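Bun diary, Saturday, late

Long one tonight, so tea first and then typing.
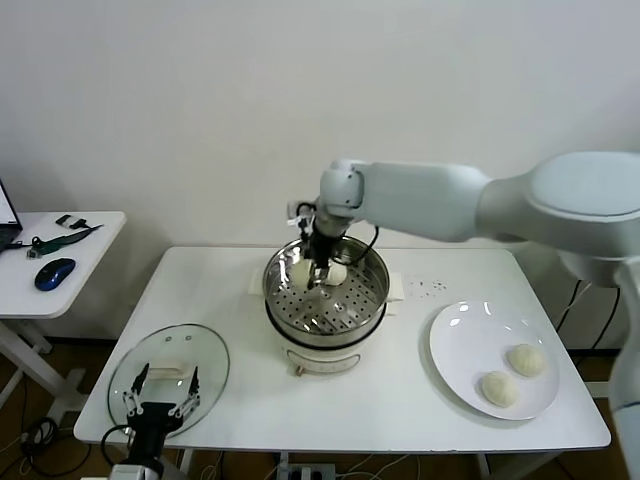 Morning: the steamer, again

I have now spent so many days of my life with a steamer full of buns that I can tell from across the lab whether someone bought the pleated ones or the plain ones (pleated, always pleated, I've put a note on the shopping list). One gripper goes into the pot for a bun, the other one minds the lid, and there's a round plate over on the right for the buns to end up on. That's the whole task! Written down it sounds like something you could knock out before lunch. We've been at it since April.

The thing I wanted to get straight in my own head today is the waiting idea, so I'm going to write it out the long way and future me can skip it.

The old policy looks at the camera, predicts a chunk of motion, plays the chunk, looks again. Fine for blocks. Fine for cups. With a bun it closes on the thing at the same speed it would close on a block, and by the time it has looked again the bun has a waist. Drita Stojanović called them hourglasses in her notes and the name stuck, so now our results sheet has an actual column headed HG and I'm going to have to explain it in the paper.

What we changed is small. We cut the chunk short only near contact. The policy puts out one extra number along with the motion, a kind of "how sure am I that the next bit is safe to play blind," and when that number drops we throw away the rest of the chunk and look again. Up in the air it plays long smooth chunks like before. Down by the tray it gets all twitchy and careful, like me getting into a cold lake. We call the whole business Oresness, after the village where Drita's aunt lives, and no, it doesn't stand for anything. I tried for an entire bus ride to make it stand for something.

Numbers, before I lose the sticky note

138 demonstrations for training, same ones for both policies, so no funny business there. 72 test picks, split down the middle: 36 for the old policy, 36 for Oresness. We shuffled the order so the old one didn't get all the fresh buns. (They dry out! The skin gets tough after a couple of hours and then everybody's policy looks brilliant.)

Old policy: 19 clean picks out of 36. Oresness: 29 out of 36. I had to go and walk down the hallway and back after adding that up, and then I added it up again.

Clean means bun on the plate, no tear, no hourglass. Drita and I each scored every bun separately and only compared at the end, and we disagreed on 4 of them. All four were the same argument, which is whether a dent that comes back out is a dent. I say no. She says the person eating it saw the dent. We went with her rule because it's the stricter one, so those 4 count as failures in the numbers above, and three of them were ours and one was the old policy's. I don't love that but I'd rather have it this way around than have a reviewer find it.

The seven that went wrong

Three were the dents. Of the other four, 2 were bun-next-to-bun trouble. When a pair sits close together on the tray, the fingers have to slip in between them and the confidence number goes down and stays down, so the arm looks, moves a hair, looks, moves a hair, and eventually runs out the clock. It never hurt a bun doing that. It just couldn't commit. I have dated people like this.

The last two were stuck bottoms. The bun comes up and leaves its underside behind on the holes. I can't really blame the policy there, and I also can't leave it out. A camera up top sees a nice round bun being lifted and has no clue what's going on underneath. You'd want force for that, or at least a better look from the side. Drita wants to line the tray with parchment. I said that changes the task. She said that's how people steam buns. We left it there and got noodles.

Speed, which I keep forgetting to write about

Oresness is slower, obviously, because of all the looking. I was braced for terrible and it was okay. Nearly all of the extra time is in the last little bit above the tray, and everything else runs at the old pace. Carrying the bun over to the plate is exactly the same speed as before, same smooth sweep, and I'm glad, because the first version of this (the Tonard version, rest its soul) had the twitchy mode on for the whole trip and watching it cross the table was like watching paint decide to dry.

What killed Tonard was the way we trained the number. We'd labeled "near contact" by hand, going through the demos and marking where we thought the careful part started, and of course the two of us marked it differently, and I marked it differently before and after coffee. Now there are no hand labels. We take the demo, ask the old policy to predict the chunk at every step, and see how far off it is from what the person did. Where it's badly off, that's where the number should be low. So the policy learns where it tends to be wrong, and that happens to be mostly at the tray and a bit at the lid. The lid! I hadn't thought about the lid at all. It's clear glass and shiny and the old policy had been fudging the handle for weeks, getting it more by luck than anything, and the curve for that part of the demos just dropped right where the fingers come down around the handle. I called Drita over to look at it and we both went "ohhh" like people at fireworks.

I think that's the nicest result of the whole week, if I'm being fair, nicer than the 29. I'd put it in as its own figure. Gromemau (the plotting script, I still hate the name) draws it with the error in orange under the arm path and you can see the lid and the tray light up.

Evening, grumbles

The Aguiar baseline still isn't running. It's supposed to be the fair comparison, same model but with short chunks everywhere, all the time, no confidence number. Without it someone is going to say, quite reasonably, "couldn't you just look more often?" and I'll have nothing to wave at them. My guess is it'll do fine on clean picks and be painfully slow, and it might shake on the carry. But a guess is a guess. I got it to load tonight and then it complained about the joint order and I closed the laptop before I said something to it.

Also still to do: the same test with a different kind of bun. Everything up to now is one brand from one freezer. If somebody hands this thing a smooth one without folds on top, I don't know what it does, and I'd like to know before I write "deformable food items" in the title like a person with no shame.

Drita is taking the parchment question to group meeting, so I guess I'm preparing a defense of sticking. I've got two slides and one of them is a picture of the tray.

I smell like a dumpling shop. Hair, jacket, backpack, all of it. Shower, then bed, and joint order in the morning — I'm pretty sure the wrist and the elbow are swapped.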